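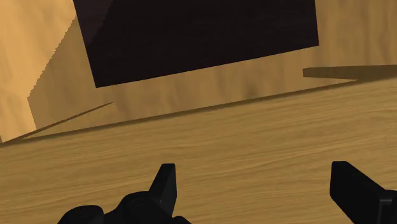

그로덱스 쓰는 친구가 그러는데 로잉머신은 어차피 석 달 지나면 다 빨래걸이 된다더라고요, 굳이 플로르카로프까지 갈 필요 있냐고요. 지난번 글에 이런 댓글이 달려서 한참 웃었어요. 저도 사기 전에 똑같은 소리를 들었거든요, 그것도 같이 사는 사람한테요 ㅎㅎ 그래서 일부러 좀 오래 써 보고 후기를 쓰기로 했고, 이제 6개월을 꽉 채웠습니다!

제가 산 건 플로르카로프(Plorkarov) 물저항 로잉머신이에요. 헬스장은 두 번 등록해서 두 번 다 흐지부지됐고, 달리기는 무릎이 싫어하고, 수영은 새벽 강습 시간에 도저히 못 일어나겠고... 그러다 동네 체육관 티소(Tiso)에서 체험 수업을 한 번 들었는데 거기서 처음 노를 당겨 봤어요. 물이 쏴아 하고 도는 그 소리! 그 소리에 완전히 넘어갔죠. 집에 오는 버스 안에서부터 검색을 시작했으니까요.

후보는 셋이었어요. 그로덱스(Grodex) 자석식, 케르고르(Kjærgaard) 공기저항식, 그리고 플로르카로프. 그로덱스는 제일 싸고 제일 조용해요. 매장에서 당겨 봤는데 저한테는 당기는 맛이 좀 밋밋했어요. 처음부터 끝까지 똑같은 무게로 끌려오는 느낌이랄까. 케르고르는 정말 좋더라고요, 기록 재는 분들이 왜 좋아하는지 알겠어요. 그런데 바람 소리가 꽤 커서 아파트에서 밤 11시에 탈 자신이 없었어요. 저는 퇴근이 늦어서 운동할 시간이 그때밖에 없거든요.

조립은 혼자 했습니다. 설명서에는 두 명이 하라고 되어 있는데 이 말은 들으시는 게 좋아요. 레일을 물통 쪽에 끼울 때 한 손으로 받치고 한 손으로 볼트를 돌리다가 정말 울 뻔했어요. 육각렌치는 들어 있는데 짧아서 손바닥이 아프니까 집에 긴 게 있으면 그걸 쓰세요. 그리고 볼트는 처음부터 꽉 조이지 말고 다 끼운 다음에 조여야 해요. 저는 이걸 몰라서 뒷다리를 2번 풀었다가 다시 끼웠어요.

물 넣는 건 생각보다 재미있어요. 손펌프로 푸슉푸슉 옮기는데, 표시선이 물통 옆에 있어서 어렵지 않아요. 다만 표시선 제일 위까지 채우면 초보한테는 진짜 무거워요. 저는 의욕이 넘쳐서 끝까지 채웠다가 다음 날 등이 안 펴져서 절반쯤 도로 뺐습니다. 소독 알약은 같이 왔고, 아직까지 물 색깔은 멀쩡해요.

자, 이제 타는 얘기요. 첫 주에는 팔로만 당겼어요. 당연히 팔뚝만 터질 것 같고 숨은 하나도 안 차더라고요. 이게 뭐가 전신운동이야 하고 투덜거리다가 티소에 가서 자세 수업을 한 번 더 들었는데, 다리로 밀고, 몸을 살짝 젖히고, 팔은 맨 마지막이라는 거예요. 돌아올 때는 반대로 팔, 몸, 다리. 이 순서가 몸에 붙고 나니까 완전히 다른 운동이 됐어요. 허벅지가 먼저 뜨거워지고 땀이 목 뒤로 줄줄 흘러요. 기계 사실 분들은 자세 수업 값을 예산에 꼭 넣으세요, 영상만 보고는 제 몸이 뭘 하고 있는지 모르겠더라고요.

지금은 한 번에 15분씩 탑니다. 짧죠? 그런데 이 길이라서 계속하고 있는 것 같아요. 더 타겠다고 욕심낸 주에는 꼭 그다음 주를 통째로 쉬게 되더라고요. 얼마 전에 계기판 누적 횟수를 봤더니 제가 기계에 앉은 게... 그건 안 나오고(왜 안 나오죠?) 누적 거리만 나오는데, 541킬로미터였어요. 이 숫자 보고 혼자 거실에서 박수 쳤습니다. 체중은 크게 안 변했는데 바지 허리가 헐렁해졌고, 계단에서 숨 고르는 일이 줄었어요. 그리고 오래 앉아 일하면 늘 뻐근하던 날개뼈 사이가 훨씬 편해요. 물론 이건 제 몸 얘기니까 허리 안 좋으신 분들은 먼저 병원에 물어보세요.

소음은 솔직히 조용하다고는 못 하겠어요. 물소리 자체는 듣기 좋은데, 세게 당기면 옆방에서 텔레비전 볼륨을 올립니다. 대신 낮게 웅웅거리는 진동은 매트를 두꺼운 걸로 바꾸고 나서 많이 줄었고, 아랫집에서 연락 온 적은 없어요.

아쉬운 점도 적을게요. 일단 안장! 딱딱해요. 10분 넘어가면 엉덩이뼈가 존재를 알립니다. 저는 결국 젤 커버를 따로 샀어요. 계기판은 화면 불빛이 없어서 저녁에 스탠드를 켜 놓지 않으면 잘 안 보이고, 앱 연결은 되다 안 되다 해서 이제 포기했어요. 발판 끈도 자꾸 조금씩 풀려서 중간에 한 번은 멈추고 다시 당겨 줘야 해요. 고객센터에 물어봤더니 새 끈을 보내 줬는데 새것도 똑같습니다.

자리도 많이 차지해요. 세워서 보관할 수 있다고 해서 샀는데, 물이 든 채로 세우려면 요령이 필요해요. 무릎을 굽히고 레일 끝을 잡아 천천히 들어 올리면 되긴 하는데 매일 하기는 귀찮아서 저희 집에서는 그냥 누워 있습니다. 거실 한쪽을 내줄 수 있는지 줄자로 먼저 재 보세요. 앞뒤로 몸이 움직이는 공간까지 넣어서요!

그래서 추천하냐고요? 조용한 게 제일 중요하고 가끔만 타실 거면 그로덱스로 충분해 보여요. 기록 욕심이 있고 단독주택에 사시면 케르고르가 맞을 거고요. 저처럼 운동을 금방 질려 하는데 그 물소리에 마음이 흔들린 분이라면 플로르카로프, 저는 다시 사도 이걸로 살 것 같아요. 다만 제값 다 주고 사지는 마세요. 저는 8월 할인 때 매트까지 끼워서 샀는데, 매트는 얇아서 결국 다시 샀지만 기계값은 꽤 내려가 있었어요.

빨래걸이 얘기에 답을 드리자면, 손잡이에 수건은 한 장 걸려 있습니다. 땀 닦는 용이에요 ㅋㅋ 물 갈아 주는 방법은 직접 해 보고 나서 따로 올릴게요. 매트 어디 거냐고 물어보신 분들은 댓글에 답 달아 놨으니 확인해 주세요!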